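Prumbridge Home Capture, Lenmont site
Pre-session and in-session inspection checklist, head-worn collection
Inspector: Elspeth Mackay
Operator: Shafiq Bepari
Date: 29 Sep 2018
Task set: Haltau, household tidying, low table

1. Consent form signed, copy on file. OK.

2. Head strap and cable. OK. Cable clipped behind the collar. Strap pad replaced in August.

3. Battery charge above 40 percent at start. OK.

4. Walking path clear of loose cords and rugs. OK. Floor is glossy tile. Operator told to keep to rubber soles.

5. Heat sources. COMMENT. Clothes iron lying tilted over patterned cloths at the low table. Unplugged at the wall, checked by hand before start. Acceptable for tray and napkin tasks. Must be moved before any task that uses the left end of the table.

6. Lighting. COMMENT. Ceiling lights reflect off the tile. No glare complaint from operator. Reflections may affect hand tracking; Nadja Frei to review the first clips before the batch is released.

7. Waste container within reach and not in the path of the feet. COMMENT. Bin is on the floor just below the tray. Reach is fine. Move it out one tile if the operator has to stand during the episode. 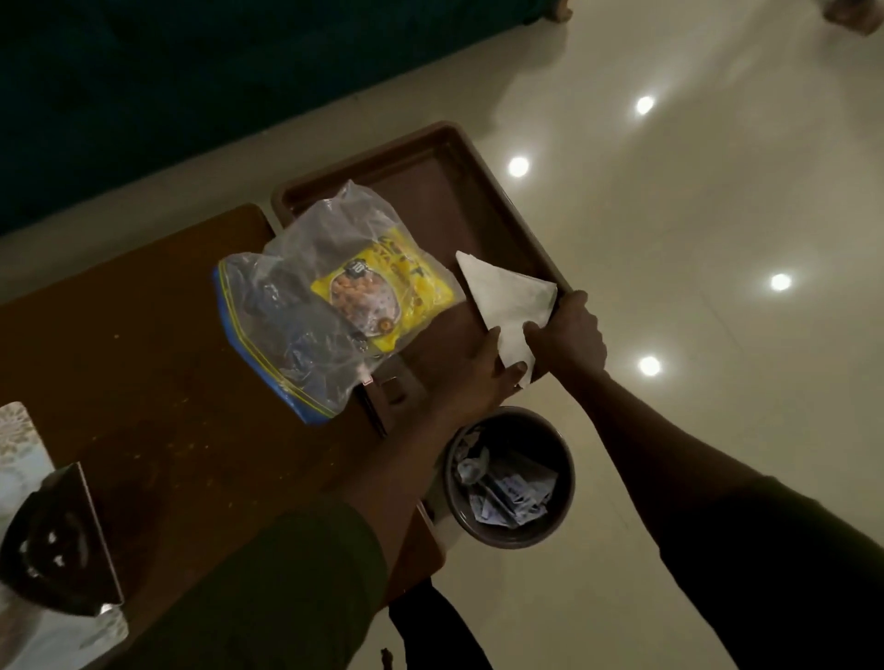 Item 8, napkin fold on tray. Both hands in view.

8. Hands visible during contact. OK. Left hand holds the lower part of the napkin, right hand is at the tray rim. Sleeve does not cover the fingers.

9. Tray support. FAIL, minor. Tray extends past the table. Pressing on the rim could tip it. Reseat fully on the table before the next episode and log the change as a new layout.

10. Food items. OK. Snack packet is inside the zip-top bag. Crumbs on table top are left in place, per the Haltau instructions on natural clutter.

11. Episode count. 18 planned, 18 recorded. 2 flagged for relabeling (fold restarted partway). Keep both; do not delete restarts.

12. Rest break taken at midpoint. OK.

Open actions
Item 5: Bepari
Item 6: Frei
Item 9: Bepari, recheck by Mackay

Site may continue with item 9 corrected.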